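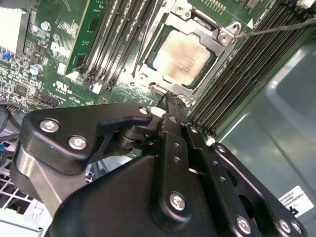 May. Another long day thinking about what an arm can and can't do in a repair shop. I've been asked to write something sensible for Tumley on whether machines are ready for the back room at Feltville, and I keep changing my mind. Swapping a processor is a fair test. It's dull work, it comes up all the time, and a person learns it in an afternoon. The chip still had old thermal compound smeared on the metal, and the fingertip was right up against the lower edge of the socket, where I would go slowly myself. I don't worry much about strength. I worry about knowing when to stop pushing.

The other half of it is the cleaning. I asked for figures on that and got none. Feltville took in over 1133 machines last year and most of them wanted a wipe, a new drive or more memory. Very few wanted a processor. So even if the arm does this job well, it's the wrong job to sell it on. Wrote that down before lunch and crossed it out after.

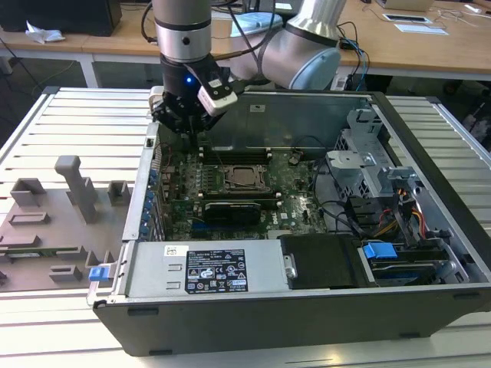
Mudassar Usmani wrote back at four to say I was being too hard on it, and that a shop doesn't need a machine that does everything, only one that does the same six things all night without getting bored. He would put it on stripping towers for parts and leave laptops alone until somebody sorts out the clips and ribbon cables. He also asked who would lift the towers on to the table. I had no answer to that one.

Towers do make more sense. The side comes off, there's room to get in from above, and the parts are big enough to hold properly.
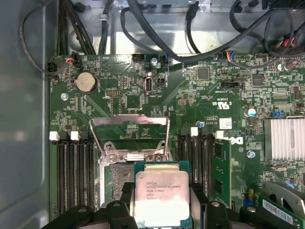
Laptops can wait, then, and so can anything at home. Lollovden keep talking about kitchens and I can't see it. A sink is different every evening. A socket is in the same place on every board of that model, and I'd still want a person nearby.

My answer for Tumley is going to be "some of it, with somebody watching". Need to get it down to 12 pages from 14. Ring Salamatu about the towers. Buy milk.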